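双臂协作示教数据采集项目 阶段进展报告

报送:Nasden 项目管理办公室
编制:Atbridge 数据采集组
日期:2021年3月22日

一、本期概况

本期工作集中在“小瓶归箱”任务的示教数据采集,同时完成了采集规程的第二次修订和数据检查脚本的部署。计划采集有效示教200条,期末入库186条,缺口14条,转入下期补采。含前几期各任务在内,数据库累计入库示教855条。

采集工位的布置沿用上期方案,桌面、透明容器和瓶子的类型未作变更。

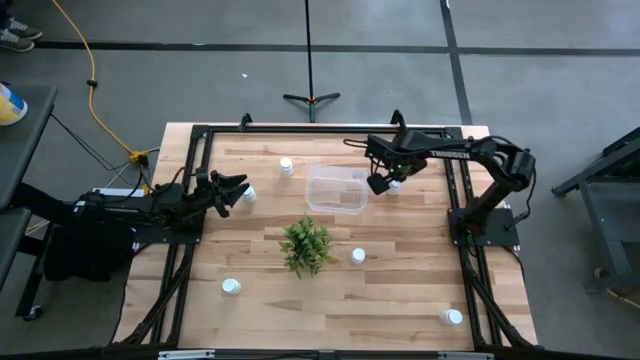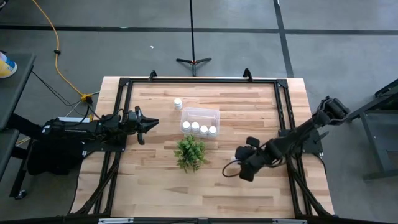 图1、图2 小瓶归箱任务采集工位,俯视。图1中透明容器为空,小瓶分散在桌面各处;图2中四只小瓶在容器内,另一只立于容器左上方的桌面上。

二、任务定义

小瓶归箱任务要求操作员通过遥操作控制左右两臂,将散放在木质桌面上的白色小瓶逐一抓取,放入透明矩形容器。单条示教的标准初始配置为6只小瓶,容器敞口,瓶身直立。桌面另放一株小型仿真绿植,作为固定干扰物,不属于抓取对象,操作过程中不应被夹持或推移。

除标准配置外,规程允许以较少的瓶数起始,用于增加任务长度的变化。瓶数写入元数据的初始配置字段,训练时可按该字段筛选。瓶数不同的示教不单独建库。

左右臂分工不作硬性规定。规程只要求:位于桌面左侧三分之一范围内的瓶子由左臂抓取,位于右侧三分之一范围内的由右臂抓取,中间区域由操作员自行决定。上期曾要求两臂严格交替动作,试采后发现操作员等待时间过长,轨迹中静止段占比偏高,该要求已取消。

三、采集流程

每条示教按下列步骤执行:

1. 两臂回到起始位,夹爪张开。
2. 按随机布局表摆放小瓶。布局表由脚本生成,相邻两瓶的瓶心间距不小于瓶径的两倍。
3. 操作员确认画面正常后开始记录。
4. 完成全部归箱动作,两臂退回起始位附近,停止记录。
5. 操作员在界面上选择“成功”“部分成功”或“作废”,并填写备注。
6. 复位桌面,进入下一条。

记录内容包括各关节位置、夹爪开合量、遥操作端指令以及各路相机图像,统一以控制主机的时钟打时间戳。图像与关节数据分文件存放,入库时由脚本核对首尾时间戳和帧序号。

“部分成功”指至少一只小瓶入箱但未全部完成的情形。此类示教单独存放,暂不计入有效数量,拟用于后续失败恢复行为的研究。

四、数据质量

入库前的检查分为两级。第一级由脚本自动完成,检查丢帧、时间戳倒退、关节数据跳变和文件缺失。第二级为人工回放,检查标签与实际结果是否一致,以及是否存在规程不允许的动作,例如用夹爪将小瓶推离桌面,或以手进入画面扶正瓶身。

本期作废的示教主要有三类原因。

(1)瓶身倾倒。夹爪下降时指尖触碰瓶盖边缘,瓶子倒下后滚动。倒瓶后操作员若能自行扶起并继续完成,按有效处理,备注中注明“含恢复动作”;滚出可达范围的按作废处理。

(2)放置干涉。容器内已有数只小瓶时,后放入的瓶子与先放入的瓶子相碰,造成箱内倾倒。规程修订后,建议操作员沿容器一侧依次放置,为后续瓶子留出下放空间。

(3)图像与关节数据不同步。集中出现在本期前半段,原因为采集主机的磁盘写入队列堵塞。更换写入方式后未再出现,受影响的示教全部剔除,未作补偿修复。

透明容器的边沿在部分光照条件下与桌面木纹对比度较低,人工回放时偶尔难以判断瓶底是否已越过容器壁。目前以多路画面相互印证,单路画面不能判定的,以另一路为准。该问题对模型训练的影响尚未评估。

五、规程修订

第二版规程较第一版有以下变动:

取消两臂交替动作的要求,改为按区域分工。
增加初始瓶数字段和“含恢复动作”备注项。
规定绿植位置以桌面参考点为准,每次开机后核对一次,位移超过容差时复位。
容器位置由固定改为在桌面中部的限定范围内变化,变化量写入布局表。
夹爪开合量零点改为每班次标定,标定结果随数据一并保存。

修订稿已发送 Brøndum 的模型训练组,对方对字段命名提出两处意见,均已采纳。第一版规程下采集的数据保留原字段,由转换脚本映射到新格式,缺失字段填空值,不作推断。

六、初步训练结果

Brøndum 使用本期中段的入库数据做过一次小规模模仿学习训练,目的是验证数据格式和读取流程,不作为性能评价依据。训练流程可正常运行,损失曲线收敛。在回放评估中,模型对首只小瓶的接近动作与示教较为一致,后续几只的动作顺序不稳定,存在两臂同时趋近同一只小瓶的情况。训练组初步判断与中间区域分工未作约束有关,建议在下期数据中增加中间区域布局的比例,观察该现象是否减轻,暂不改动规程。

实机评估未开展,需等待 Trenton 工位的安全联锁验收完成。

七、设备与场地

Atbridge 工位两臂本期运行正常。右臂腕部线缆做过一次重新绑扎,原因是大范围伸展时线缆受力。左臂夹爪指垫磨损,已更换,更换前后各采集一组对照示教,未见抓取力差异造成的明显影响。

Trenton 工位的型材框架已安装,机械臂尚未上架。两处工位的桌面高度存在差异,需在上架前通过垫块调平,否则两地数据的相机外参不能共用同一初值。垫块图纸已提交加工。

八、存在问题

操作员之间的动作风格差异较大。熟练操作员倾向于连续抓取,新操作员在每次闭合夹爪前有明显停顿。数据中保留操作员编号,但尚未确定训练时是否按操作员加权。

随机布局表由人工照表摆放,存在误差。现行做法是以首帧图像反算瓶位并覆盖表中数值,反算脚本对绿植旁的小瓶识别率偏低,仍需人工校对,耗时较多。

存储空间按目前的图像分辨率和路数估算,可支撑到下期末。扩容申请另行提交。

九、下期计划

补采小瓶归箱任务缺口14条,优先安排中间区域布局。
完成 Trenton 工位上架、调平和相机标定,与 Atbridge 工位各采集一组相同布局的示教,用于比较两地数据的一致性。
改进瓶位反算脚本,减少人工校对。
整理“部分成功”示教,按失败类型标注后交 Brøndum 试用。
6月提交第一个完整数据版本,含数据说明、规程全文和转换脚本。

十、需项目管理办公室协调事项

1. Trenton 工位安全联锁验收的排期。验收若推迟,两地对照采集顺延,但不影响 Atbridge 工位的补采。
2. 存储扩容的审批。
3. 数据版本对 Brøndum 以外合作方的开放范围。目前元数据中含操作员编号,对外提供前是否需要去除,请予明确。

附件:采集规程第二版;入库清单;作废示教原因统计表;垫块加工图。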